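Getgate's voluntary code for hand-held gripper work came into force on Wednesday, and it is hard to say what it changes. The 2-page text asks sites to keep walkways clear and to log every session. It sets no penalties and provides for no inspections – signing up takes an email.

Vivia and Curnia have both signed. Rafsan Ranasinghe, who runs safety training at Haque, has not. "A rule you check yourself is a wish," he said.

Getgate says 111 sites have joined, out of 700 it wrote to.

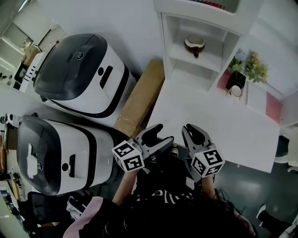
Who checks the session logs? The site that wrote them, under the code as it stands. Getgate may ask for copies but has set no date for doing so.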